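Visit to the Stamby open day, 8 May 2026

Our group of 12 took the early bus up to Stamby, where the Ratis mountain center opened its doors ahead of the September awareness week. We walked the lower trail first, then heard a talk on spring water and terrace farming.

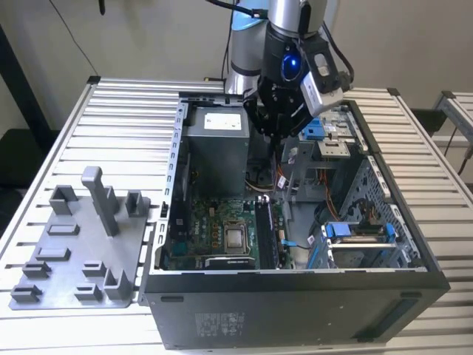 Desktop computer with the side panel off, open day at Stamby.

Lunch was bean soup in the Ghoneim hall. The center lends out posters and maps in two languages, and we brought back 26 for local schools. The last bus down leaves at 5:33.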